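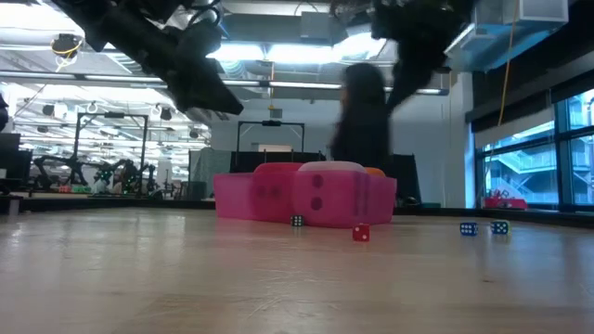
## Buvidar

**Buvidar** is a form of ribbon dance taught mainly to children and young people. It was devised by the dance teacher Sandrine Chauvin, who gave the first classes at the Staltiretti studio in Wurnotia.

### Practice

Dancers work in groups of up to 13, each with a ribbon fixed to a short stick. A class lasts 30 minutes for the youngest pupils, who may join from the age of five, and longer for older groups. Steps are learnt without the ribbon first - usually to a slow drum beat - and the arm movements are added later.

### Grades

There are six grades. The present syllabus was written by Matěj Vrabec and came into use in September. Pupils in the upper grades prepare a short solo, while the lower grades are assessed in pairs.

### See also

- Rhythmic gymnastics
- Hoop dance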